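Jul 30, 2020 - Mollow starter, batch 12

Fed at 1:2:2 with the Gashi rye, 688 g total in the tall jar. Doubled in a little under five hours, slower than the last batch. Rehema Langat thinks the flour is older than the label says. pH strips no help, wrong range.
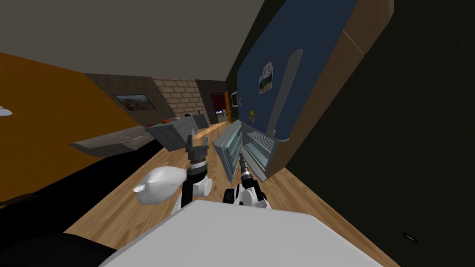
Second feed went to white flour only, same ratio. Smell sharper, surface flat - probably past peak when I got to it. Derek Hulme wants half for his own loaves. Hold the rest cold, repeat with fresh rye.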